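Equipment planning talk, October 9, 2019
Speaker notes, slides 4 to 7

Slide 4. Start with the budget line. We asked for 26 hand-held grippers, in pairs, so 13 operators at a time. Dreramar quoted 611 per gripper, Fanska quoted 800. The Fanska price includes spare finger pads. Say that before anyone asks.

Slide 5. Pads and marker cubes are the parts to price separately. Each gripper carries its own cube, so order cubes by the gripper, not by the pair. 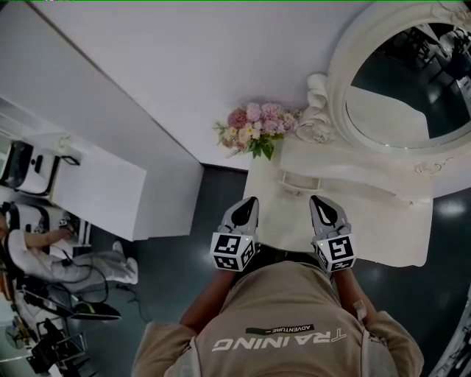 Slide 5: A pair of grippers at the white vanity table, one marker cube on each.

Slide 6. Floor space and cables. Urkska's plan left out headsets, backpack rigs and power. Those go on a second sheet — do not fold them into the gripper line. Allow for cable covers on the floor.

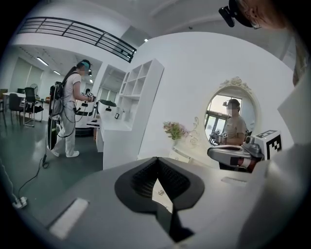

Slide 6: Headset, backpack rig and gripper in use, with cables on the floor.

Slide 7. Furniture came in at 2046 in September, all rooms. Negussie holds the purchase orders. Ask for a decision on the quote, then take questions on delivery.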